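Recording Demonstrations for the Bimanual Sorting Task

Operator guide, Drellgate Manipulation Laboratory
Maintained by Gebremedhin Degefa

This page describes how operators collect demonstrations for the Dakel policy. It applies to the two-arm station only. Operators working at the Villodgate site should follow the local startup procedure and return to this page at Step 2.

Before you begin

Confirm that you have completed the station safety course and that your operator code is active in the Wu logging tool. Each operator is assigned a block of 60 episodes. A block may be divided between a morning and an afternoon session, but it may not be shared between two operators.

Step 1. Prepare the workspace

Lay the brown mat flat on the table and smooth any folds. Bring both arms to the rest position and open both grippers. Check that the cables at each wrist can move freely through the full range of the joint.

Step 2. Place the parts 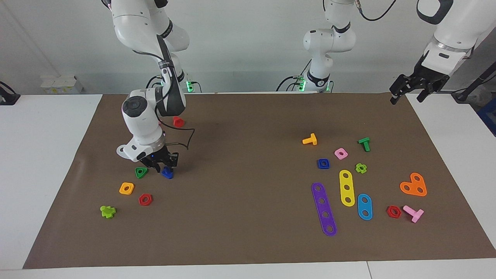

Part placement has more influence on the trained policy than any other choice an operator makes. Scatter the parts by hand and do not arrange them by color or by type. Both halves of the mat must be used, and the two halves need not match: a layout with six pieces on the left and eleven on the right, nuts and bolts mixed with flat perforated bars, is acceptable. Vary the pose as well as the position. A hexagonal nut may stand upright in one episode and lie flat in the next. Leave enough space around the first target for the fingers to close without touching a neighboring part.

Step 3. Record the episode

Start the recording in Wu and wait for the tone. Move one arm at a time during the approach, and keep the other gripper well above the parts until it is needed. Lower the gripper at a steady speed, pause briefly over the target, then close the fingers. If a grasp fails, make one further attempt and continue — recoveries are useful training data. Stop the recording if an arm touches the other arm.

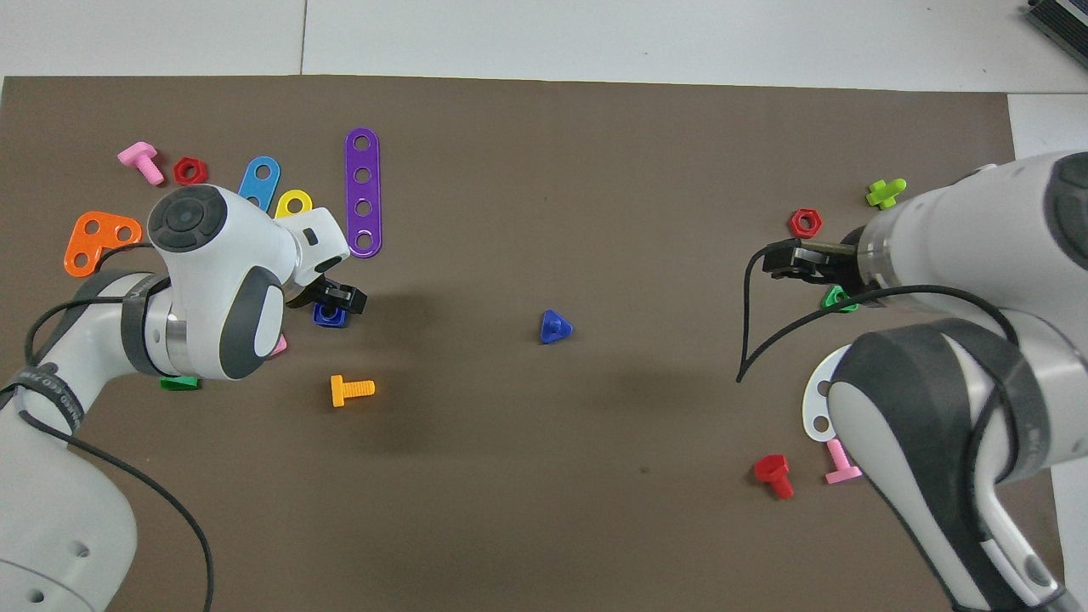 An episode that runs longer than 200 seconds is closed automatically and marked incomplete. Do not delete incomplete episodes. Enter a short reason in the comment field and proceed to the next layout.

Step 4. Review and label

Play back every episode from all camera views before submitting the block. Assign one of the following labels:

Success: the target part was grasped and placed as instructed.
Recovered: the part was placed after a second attempt.
Failure: the part was not placed.

The current release of the training set contains 364 accepted episodes, of which 69 are labeled Recovered. Operators are asked to apply that label consistently. Questions about borderline episodes should be sent to Gebremedhin Degefa with the episode code — please do not relabel a block after it has been submitted.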